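## 4.3 Comparing two gripper pads on the Kasow arms

Use this procedure when you change pads or want to check a worn set against a new one. It assumes both arms have been homed (section 4.1) and the Orari controller is in teach mode.

1. Fit the pads under test and tighten the pad screws by hand.
2. Put the mixed switches and loose rings in the blue tray. Leave the lined steel tray on the other side of the table for sorted parts.
3. Set the closing force to 16 N on both arms.
4. Set the arm speed to 400 for the first run. Do not go above 800 in any pad test.

**Caution:** Keep hands off the table while the drives are live. The emergency stop halts both arms, but a gripper that is already closed stays closed.

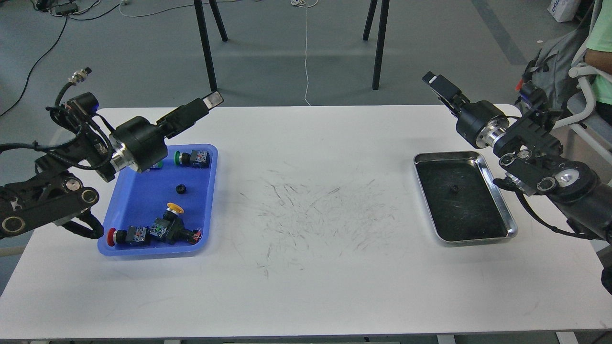 5. Start with the rings. They are low and round, and a worn pad tends to push them along the tray floor before it grips.
6. Move on to the push-button switches. Grip the body, never the cap — side load on a cap can crack the collar under it.
7. Log each pick as held, slipped or missed. If a part slips, put it back by hand with the drives off and repeat the pick once.
8. Swap the pads and run the same parts in the same order.

**Note:** Marks on the tabletop do not affect the test. Glare from a steel rim can upset the depth reading, so turn the tray slightly if the Danko viewer shows gaps along the edge.

If the two sets differ by 2 picks or fewer, treat them as equal. Send logs with a larger difference to Temitope Ajayi, along with the pad batch code.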